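3.2 Material and shade as predictors of heat retention

Headwear was grouped by shade before any thermal readings were made, as earlier work by Tomoana suggested that shade and fabric weight are easily confused. Dark caps in the Nepia range tend to be sewn from heavier cloth, so a simple comparison of dark and light items would overstate the effect of color.
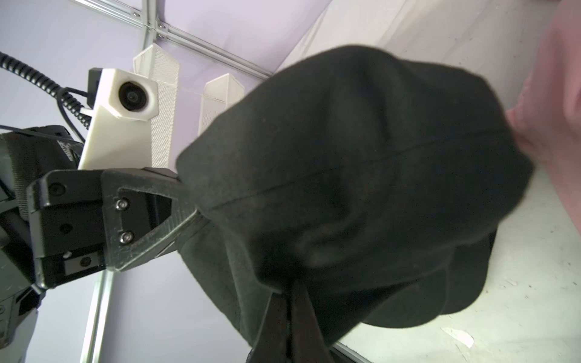 To separate the two factors, fabric weight was entered first in the model and shade second. Each wearer walked the Jikside loop with one cap per visit, and scalp temperature was logged by a Plomatum sensor taped above the left ear. Visits took place in June, starting at 9 in the morning.
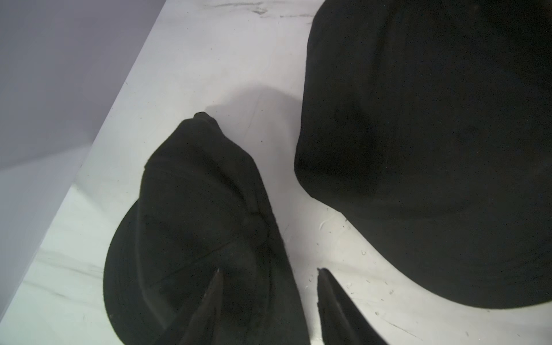
Wearers with less than 2 cm of hair were analyzed separately. In this group the sensor sat closer to the crown seam, and readings rose faster in the first 13 minutes - a pattern that weight alone did not explain.
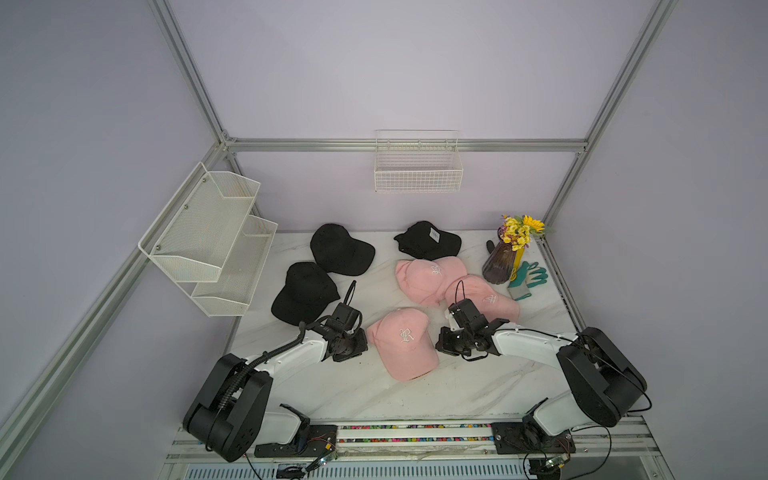
Sweatband material was left out of the final model. It varied too little across the range to be useful, and the Traltatum wear scale treats it as part of the lining. Brim length was kept as a covariate, although its effect on scalp temperature was small in both hair groups. 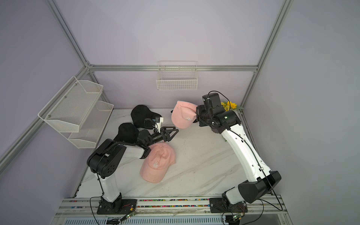
Figure 3. Pink and black baseball caps, the two shades compared in Section 3.2.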